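Gingham

From the Scanlon Home Cloth Pages, an encyclopedia of household fabrics

Gingham is a light, plain-woven cloth, usually cotton, with a checked pattern made from dyed yarn and white yarn. I've been writing entries for these pages for a good while now, and gingham is the one I kept putting off, mostly because I like it too much (I learned to sew on it, and I still have the apron).

Name

The word came into English in the 1600s, probably by way of Dutch, and most dictionaries trace it back to the Malay word genggang, usually explained as "striped." So early gingham may well have had stripes and no checks at all! I find that hard to picture, but older trade records do use the word loosely, and you have to be careful when you read them. There's also a popular story tying the name to the French town of Guingamp. Américo Pacheco, who edits the word-history notes here, has asked me to say that he doesn't buy it, and I'm happy to leave that argument to him.

How it's woven

Plain weave is the simplest weave there is, one thread over and one under, all the way across. What makes gingham gingham is the order of the colors. The weaver sets up the long threads (the warp) in bands, say eight blue and then eight white, and runs the cross threads (the weft) in the same bands. Where color crosses color you get a solid dark square. Where white crosses white you get a white one. And where the two mix you get a middle shade that looks like a third dye but is only the two threads sitting side by side. Put your nose right up to it and the half-tone squares break apart into tiny dots.

Since the yarn is dyed before weaving, real gingham looks the same on both sides, and I still flip a corner over in the store every single time. Printed checks are paler on the back. They also tend to drift off the grain, so you cut along a thread and the pattern wanders away from your scissors, and then you say things you shouldn't say in a fabric store.

Sizes of check

Checks are sold by the width of one square. The tiny ones, an eighth of an inch or less, read as a solid color from across a room. Quarter-inch is the usual shirt and dress size, and one inch is picnic cloth. Anything bigger gets called buffalo check by a lot of sellers, though buffalo check is more often a twill or a flannel, and black and red, and I'd keep the two apart if it were up to me.

On beds

Gingham moved from aprons to curtains to bedding without much trouble. It's cool to sleep under, it hides creases, and it softens a lot with washing. Red and blue were the old standbys, but gray and white has become a regular choice for duvet covers, and I can see why, as it goes with just about any wall color.

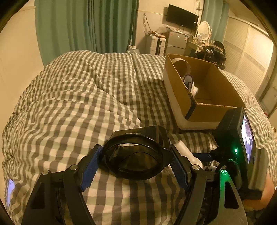 Gingham duvet in gray and white.

My own cover is a Nustano, bought on sale one February, and the checks still line up at the side seams, which is more than I can say for the Brarnov pillowcases I bought to go with it. Matching checks at a seam takes extra cloth. Chi-keung Lai taught me to add 4 extra inches per panel for a one-inch check, and I've never run short.

Buying and care

Thread count gets talked about far too much with gingham. I once saw a set advertised at 525, and I can't say it felt any better than my plain old one. Weight and a tight, even weave matter more. Hold it up to a window and look for thin streaks.

Wash it before you cut it, in cool water the first couple of times, with the reds on their own. Iron while it's a bit damp. Faded gingham is lovely, by the way, so don't rush to throw it out. I have over 33 scraps in a Rekmont cookie tin waiting to be quilt squares, and the oldest are the nicest to handle.

See also: Chambray; Madras; Seersucker; Tattersall; Yarn-dyed cloth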